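10/02/2022 - caderno da bancada, Staltell

Reli a norma interna de segurança das células, versão 2. Continua a pedir "avaliação de risco da ferramenta", como se a pinça fosse o único objeto capaz de cortar alguém. O que está pousado na mesa não entra na conta. Um braço certificado com uma faca por perto passa na folha sem uma única cruz a vermelho.

Também não acredito muito no limite de 500 mm/s. Foi copiado do manual da Brunet e ninguém aqui me soube dizer de que ensaio saiu. Para empurrar um tomate até à taça serve. Para uma lâmina, quero ver as contas.

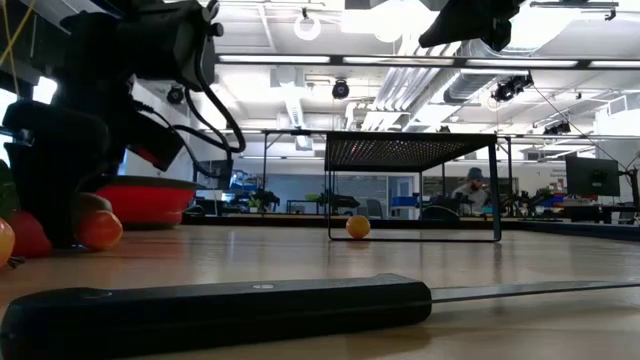 Vikas Vashisht acha que estou a exagerar: segundo ele, a regra que conta é a distância à pessoa, e acrescentar uma linha por cada utensílio só produz folhas que se assinam sem ler. Tem razão quanto às folhas. Quanto à distância, perguntei-lhe quem a mede quando alguém estica a mão para ajeitar a fruta, e ficámos por aí.

Proposta para a Covadonga Gallardo, a rever em maio:
- objetos cortantes declarados na folha da tarefa, mesmo que o braço não lhes pegue;
- mãos fora da mesa com o braço habilitado;
- a faca volta para a gaveta no fim da sessão.

Falta saber se a paragem de emergência corta a alimentação da pinça ou a mantém fechada. O manual diz as duas coisas, em capítulos diferentes. Perguntar à Brunet por escrito.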